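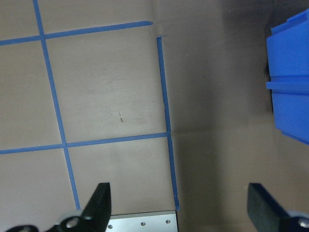 A taped grid is the cheapest bit of organization I know, and I've put one down on nearly every work surface I've had since we moved the spare parts out of the old Hirnside shop. All it takes is a roll of blue masking tape, a straightedge and a little patience. My lines never come out perfect, I'll say that now. Look at the right side of the big middle square and you'll see where one strip stops and the next one starts a bit farther over, so there's a little jog at the crossing. At the top end of that same side I left a small folded tab, and I've come to like those – they give you something to grab when it's time to peel.

Step 1: Cover and tape

If you'd like to protect the surface, roll out brown kraft paper first and let it relax overnight. A few creases won't hurt a thing. Mark off your squares in pencil (8 inches is a nice size for small parts, but go bigger if your bins are big), then lay all the long strips in one direction before you start on the ones that cross them. Press down with your thumb as you go.

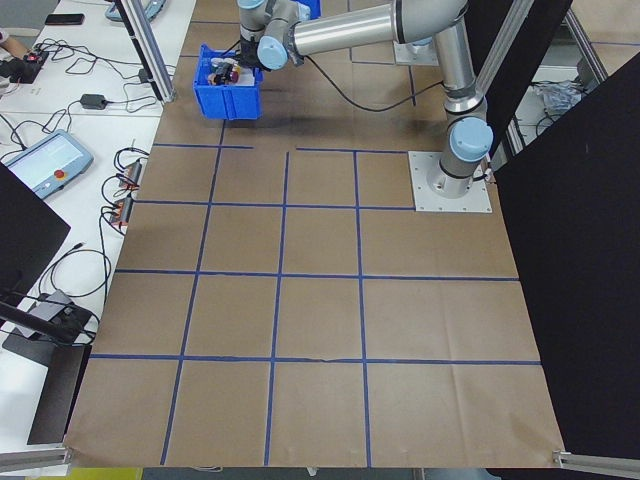 Once the tape is down, give every square a job. I write mine on a card and keep it by the door, with incoming parts at the far end and finished bins closest to me. Two or three squares should stay free for whatever turns up.

Step 2: Sort into bins

Small plastic bins suit this work better than boxes, and the kind with a low front lip is the easiest to pick from. Start with one mixed bin and one to fill. Push buttons, contact blocks and switch bodies can all pile up together at first – I once went through 300 pieces for the Anghel job that way, with a pot of coffee and the radio on.

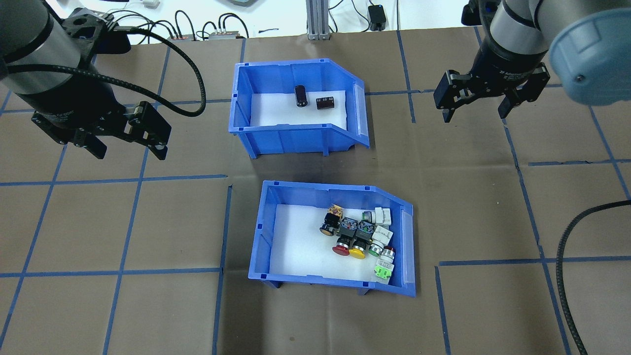
Take out one family of parts at a time and don't fuss over colors until the second pass. Reds and yellows are easy to spot anyway, and the little dark things tend to end up at the bottom, so tip the bin gently now and then and have a look. When you stop for lunch, leave each bin well inside its own square so you know just where you were. 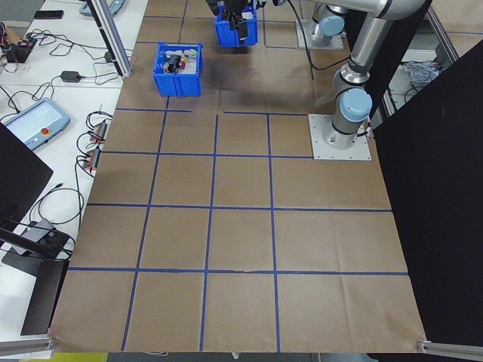 Step 3: Peel and put away

Pull the tape back slowly and low to the surface, starting from those folded tabs. Paper that's still in decent shape can be rolled up with the grid on it and used again next time. I have a sheet on its second year now, and it has gone a bit soft at the corners.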